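Umo Household: Bottle Orders and Packing FAQ

Which detergent is in the orange bottle?
It is our liquid laundry detergent, item 2770. The refill pouch is item 3169 and is sold separately. Both ship from the Ororholm packing room.

Is the label in English?
The label on the bottle is printed in Chinese. An English sheet with dosing and storage notes goes in every box. If yours is missing, write to us and we will email a copy.

How many bottles fit in one box?
The standard box holds 3. A larger order is split into two or more boxes, and they may arrive on different days.

How are the bottles packed?
Each bottle is laid on its side on the table so the cap and label can be checked. The caps all point the same way, so a crooked one is easy to spot. Then the bottle goes into a plastic bag, the bag is closed, and the box is filled.

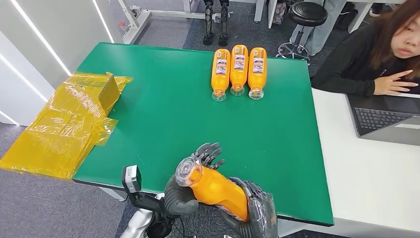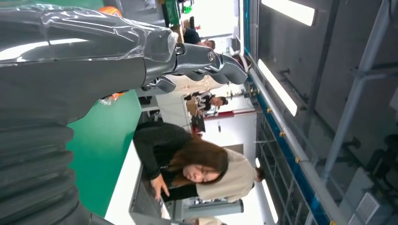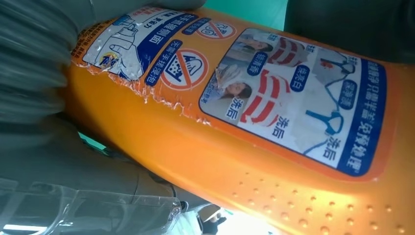

The front label, with its blue border.
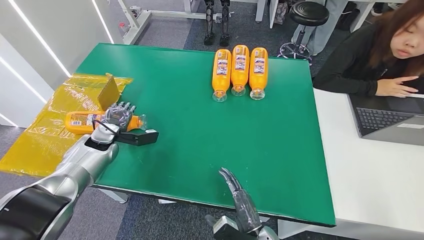
Can I ask for less plastic?
Yes. Choose "paper only" at checkout. We leave out the bag and wrap the bottles in brown paper — the box is one size larger, but shipping costs the same.

My bottle leaked on the way. What should I do?
Keep it upright and take a photo of the cap and the box. Send both with your order number. We replace leaking bottles and do not need the old one back. Wipe up spills with a damp cloth and plenty of water. The floor will be slippery until it is rinsed.

Can bottles be stored on their sides at home?
Only for a short time. Stand them up once they are out of the box, and keep them out of direct sun and away from children.

Do you ship bottles in winter?
Yes, but from December on we hold orders for the coldest areas until the carrier clears the route. You will get an email if yours is held.

Can I add a Softić stain brush to the same box?
Yes, if the order has not been packed. Clerkamia dryer sheets can be added too. Use form 2843 on the contact page and include your order number.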